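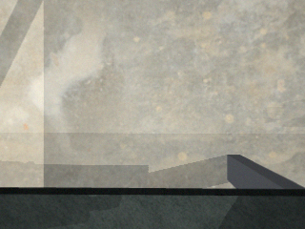

Third week of the new inspection line and I still walk over to my old bench out of habit, coffee in hand, like it's going to be waiting for me. It isn't, of course. My job now is sitting at a screen and going through surfaces in the simulator, so Ghazala Siddiqui can teach the Dustau arm what counts as a stain and what's only a shadow. This morning it was one big blotchy beige-gray face with an off-white patch on the left and a darker gray-brown stain tucked into the curve of it. Easy, right? But then there's a wide shadow slanting across the top left corner, and yellowish spots scattered all over, and I went back and forth on those for ages! At Skimmont I'd have run my thumb over them and known in 2 seconds. Ghazala says to mark what I'd mark on the floor – fine, but on the floor I could walk around to the other side.

Betancur came by at 3 to ask if I miss the dust. I told him no. My cough is gone and my knees are happy, but it's so quiet up here, and I miss hearing everybody yell over the saws. He's down there with a crew of eight and I eat lunch with a keyboard. Tomorrow I'm taking my sandwich downstairs, and I want to ask Ghazala about the yellow spots again.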